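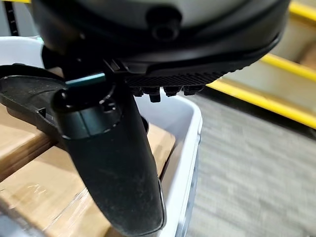
White bin from the Toltano set, smooth wall version.

Toltano Parts Station, two-tier, yellow
Made by Anance

Home > Workplace > Assembly and sorting > Toltano

The Toltano station is for small workshops where parts must wait in order before the next step. The set contains one shelf unit with two tiers, one white plastic bin and a pack of black foam trays. You can order every item also alone.

The shelf
Both tiers are painted in the same bright yellow. The front edge of the upper shelf has a thick lip. We recommend to put the heavier parts on the upper tier, where they are easy to reach, and to keep the lower tier for trays and small accessories. Please note that the lower tier is in the shadow of the upper one, so customers who read labels there often order the Wivus lamp together with the shelf.

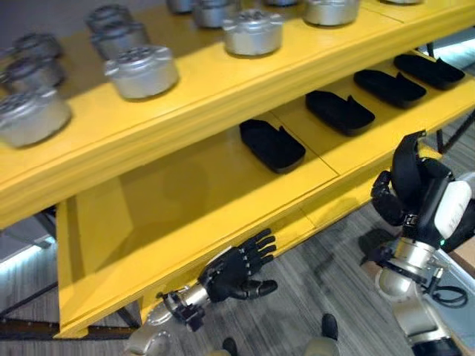
Upper tier with silver cylindrical parts, lower tier with black foam trays.

The foam trays
Each tray is low, with rounded corners and a raised part at one end. They are not glued to the shelf and can be moved when your work changes. Clean them with a dry brush. Please do not use solvent.

The bin
The bin is made of white plastic. The walls are smooth and rounded, so small screws and dust do not stay in the corners. It fits on the Pop trolley, which is sold separately.

Technical data
Tiers: 2
Shelf length: 600 mm
Color of shelf: yellow
Color of trays: black
Color of bin: white
Guarantee: 3 years on the shelf, not on foam

Delivery
The shelf comes flat in one carton with the screws and a key. One person can assemble it in less than one hour. Trays and bin come in a second carton, and it can happen that this one arrives on a different day. From September the trays are available also in a pack without shelf.

Spare parts
Lip cover for upper tier
Foam tray, single
Screw set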